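ロボットソフトウェア特論 配布資料 第5回
把持計画と動作監視

担当:Gumaro Ochoa
履修者は事前に第3回資料(座標系と外部校正)を復習しておくこと。

1. 本回の位置づけ

前回までに、点群から物体候補を切り出し、各候補に姿勢を与える手順を扱った。本回は、その出力を受け取って把持姿勢を決定し、アームの軌道に変換し、実行中に監視する部分を扱う。演習環境は計画器Flulellと実行管理系Ultumoraで構成する。両者の導入手順は講義ページの「環境設定」に掲載している。

到達目標は次のとおりである。
・把持候補の評価関数を自ら記述し、各項の重みの影響を説明できること
・衝突判定に用いる環境モデルの粒度を、作業内容に応じて選択できること
・実行時の異常を分類し、対応する復帰動作を状態遷移図に表せること

2. 処理の流れ

認識部は、物体候補ごとに識別子、姿勢、包含直方体、信頼度を出力する。信頼度は0から100までの整数で表し、50未満の候補は把持対象から除外する。ただし、除外された候補も衝突判定からは除外しない。把持の対象とならない物体であっても、アームにとっては障害物である。過年度のレポートではこの区別を欠いた実装が多く見られた。

計画部は、対象物体について把持候補を生成し、逆運動学の解の有無を確認したのち、評価値の高い順に軌道を探索する。探索が時間内に終了しない場合は次点の候補に移る。すべての候補が失敗した場合は、計画失敗として実行管理系に通知する。

3. 把持候補の評価

評価関数は、接触の安定性、周囲との余裕、手首の可動範囲に対する余裕の重み付き和とする。初期設定の重みはFlulellの設定ファイルに記載されている。課題1では周囲との余裕の重みを変化させ、選択される把持方向の変化を記録すること。

台所のように物品が密集した環境では、水平方向からの接近が隣接物に妨げられやすい。また、高さの異なる支持面が混在するため、調理台を単一の平面と仮定した環境モデルは使用できない。引き出しユニットの上に置かれた皿から物体を取り上げる場合、支持面はユニットの天面、さらに皿の面となる。支持面の推定を誤ると、指先の下降量がそのまま誤差となって現れる。

加えて、ガラス容器や光沢のある金属面では距離計測値の欠損が生じやすい。計測値が得られない領域を空き領域とみなしてはならない。Flulellでは領域を「占有」「空き」「未観測」の三値で保持し、未観測領域への進入は既定で禁止される。

以下の作業環境では、ガラス製のフレンチプレスや保存容器、光沢のある金属部をもつトースターが調理台に並び、奥の引き出しユニットの上方にグリッパがある。各自、どの物体を直方体で近似し、どの物体に詳細な形状モデルを与えるべきかを検討すること。
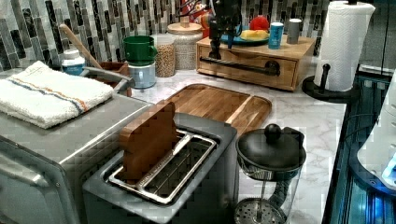 4. 環境モデルの粒度

4.1 直方体近似
計算量が小さく、物体の更新も容易である。缶や箱に近い形状の物体には十分な精度が得られる。一方、取っ手や突起をもつ物体では占有領域を過大に見積もり、本来通過できる経路を失うことがある。

4.2 凸分割
物体を複数の凸形状に分割して表す。クロックに立てた調理用具のように、容器の縁から柄が突き出すものについては、容器と柄を別個の要素として登録する。柄の向きは固定されていないため、認識結果が更新されるたびに再登録を行うこと。

4.3 格子表現
未知物体を含む環境に適する。格子幅を小さくすると記憶量が増大するため、把持対象の近傍のみを細かくする階層型を推奨する。布のような変形物は、形状モデルを仮定せず格子表現で扱う。

5. 軌道の実行と監視

実行管理系Ultumoraは、次の状態をもつ。
待機:計画の受理を待つ。
接近:把持前姿勢まで移動する。
下降:低速で把持姿勢へ移行する。
把持:指を閉じ、指の開度と力を確認する。
退避:物体を保持したまま上方へ移動する。
復帰:異常を検出した場合に遷移する。

下降中は手首の力覚値を常時監視し、しきい値を超えた時点で停止する。演習用の初期値は22ニュートンである。しきい値の変更を希望する者は、変更の理由と想定される接触力を書面にまとめ、担当教員の承認を受けること。

把持の成否は、指の開度のみで判定してはならない。薄い物体では、把持に成功した場合と空振りの場合とで開度の差がわずかである。力の値と、退避後に再取得した画像の双方を判定に用いる。

復帰動作では、直前の経路を逆にたどることを原則とする。ただし、停止の原因が接触である場合は、環境モデルが実際と異なっている可能性が高い。まず指の状態を保持したまま認識をやり直し、その結果に基づいて退避経路を再計画する。停止直後に指を開く実装は認めない。

6. 記録の形式

実行記録はDresta形式で保存する。各試行について、使用した設定ファイル、認識結果、選択された把持候補、軌道、力覚値の時系列、終了状態を含めること。時刻は全装置で同期した値を用いる。同期の取れていない記録は採点の対象としない。

再生にはSerranoを用いる。Serranoでは計画軌道と実行軌道を重ねて表示でき、両者の差が最大となる時刻へ直接移動できる。レポートに図を掲載する場合は、該当時刻を本文中に明記すること。

7. 課題

課題1 周囲との余裕の重みを5段階に変化させ、選択された把持候補と計画時間を表にまとめよ。

課題2 同一の物体配置について、直方体近似と凸分割のそれぞれで計画を行い、結果の相違を論ぜよ。計画に失敗した試行も省略せずに記載すること。

課題3 下降中に接触が検出された場合の復帰動作を状態遷移図で示し、Ultumora上に実装せよ。遷移条件はすべて数式または真偽条件で記述すること。

課題4(任意) 未観測領域への進入を条件付きで許可する規則を提案し、その安全性について考察せよ。実機による検証は求めない。

提出物はレポート本体、設定ファイル一式、Dresta形式の記録とする。課題1から課題3までの配点は合計82点であり、残りは記録の完全性と記述の明瞭さに配分する。

8. 実機使用上の注意

実機の使用は予約制とし、必ず二名以上で行う。一名は非常停止装置に手の届く位置に立ち、動作中は他の作業を行わないこと。新たに作成した軌道は、シミュレーションで衝突のないことを確認したうえで、低速設定で初回の実行を行う。

使用後は物品を所定の位置に戻し、変更した設定を初期値に復元すること。装置に異常を認めた場合は、電源を遮断せずに非常停止の状態を維持し、速やかに担当教員へ連絡すること。

次回は複数物体の操作順序の計画を扱う。本資料第5節の状態名をそのまま使用するため、当日持参すること。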